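## Bin work with the hand-held gripper: house rules

1. Open the jaws all the way before you go near the rim. Half open is how rims get chewed.
2. Come straight down and stop for 2 seconds above the pile. It's trash – it will wait.
3. Take the top item first, however tempting the tube underneath looks.
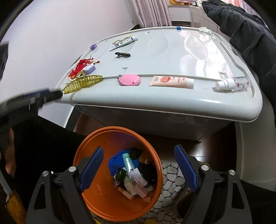 4. Leave things on nearby surfaces alone unless the task sheet lists them. Tidying up is a different task, with its own sheet.
5. After 80 grabs, check the pads and the screws.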